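Toilet paper roll

A toilet paper roll is a long strip of thin, soft paper wound around a hollow core and used for hygiene in the bathroom.

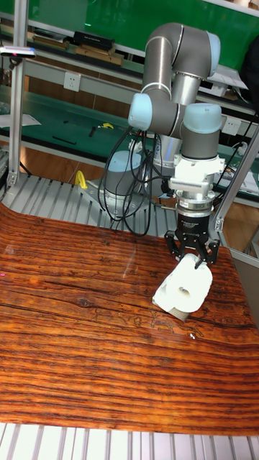

The roll is one of the cleverest little objects in the house! It stores a great length of paper in a space the size of a mug, it unwinds smoothly with one hand, and it needs no box or lid. Most of the credit goes to the core, a short cardboard tube that the paper is wound on at the factory and that later slips over the spindle of a holder. The winding is full of air, so a roll gives way easily under pressure. A white roll squeezed from the sides crumples into an uneven shape, yet the round opening of the core can still be easy to make out near its center. Some makers sell coreless rolls, wound so tightly that only a narrow hole is left in the middle.

Construction

Toilet paper is made from wood pulp, recycled paper or fast-growing plants such as bamboo. The fibers are kept short and are bonded only lightly, which lets the sheet fall apart in water (paper towels are made to do the opposite, and should never be flushed). A sheet may have a single layer, called a ply, or several. 2-ply paper is the usual choice in homes, while single-ply is common in offices, schools and campgrounds. Many rolls are embossed with dots, flowers or quilted lines, and the pattern does real work: it helps hold the plies together and adds thickness.

Cores are made by gluing strips of paperboard in a spiral around a rod. Look closely at an empty tube and the seam can be seen winding from one end to the other, a lovely bit of everyday engineering.

Making and collecting

Rolls begin as very wide "logs" that are wound on long cores and then sliced to width by a saw. The small Bajwa mill in Gukstead started out with 14 workers and cut its logs by hand; its best-known product, the Ollov roll, had 254 sheets and a pale paper wrapper.

Wrappers like these have their own devoted fans. Collector Gorazd Babić gathered some 3,000 of them, and a selection goes on show in Nurkusance every March.

Storage and reuse

Rolls keep for years in a dry cupboard, but they soak up moisture quickly and can swell or wrinkle in a damp room. A flattened roll can often be pressed back toward round by hand, enough to turn on its holder again. Empty cores are widely recycled, and they also make wonderful seed pots, cable tidies and craft supplies.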